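Last updated: April

Notes from the Berkent open day, for those who missed the bus

Okay, so a bunch of you asked me to write up the visit, and the lab report next unit leans on it, so here goes. We had 2 hours in the Navalel hall and I could have stayed all day!

Linnea Forsberg met us at the door and took us straight to the cloth bench. If you've done the reading you know why I was excited about this one. A box stays box-shaped when you pick it up. A T-shirt changes shape the moment you touch it, and there's no one spot that counts as "the handle." Afshin Daneshvar put it well when he said that with cloth you plan the grab, and then you plan again once you see what you've got.

Things to have in your notes:

Pinch grasp – two flat fingertips closing on a small bunch of fabric. The cloth is held by pressure between the inner faces, so think back to friction from unit 8 (yes, it's coming back, sorry).

Wrist view – a camera near the gripper sees the grasp up close but loses the rest of the garment. Jasper De Haan asked how the arm knows whether it has a sleeve or a hem, and the answer was that from that view alone, it often can't tell. Great question, Jasper!

Layers – grabbing one layer when you wanted two (or the other way around) is the classic mistake. Look for folds lying over each other close to the grasp.

Ourania Pappas showed us the log as well. They were on attempt 3657 when we walked in, and 2756 of those had been marked as good grasps. Work out the rate yourselves and bring it to class – and write down what you think "good" should mean, since I want to argue about it.

For the report, sketch the grasp below and mark where the cloth is squeezed, which way the creases run from that point, and where one layer folds over another. Half a page is plenty.
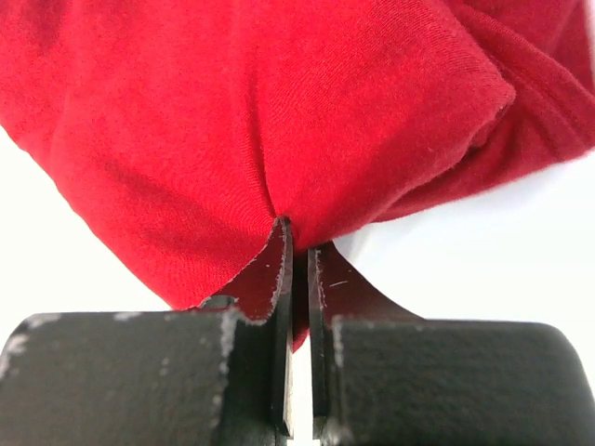
Vol. 2, No. 8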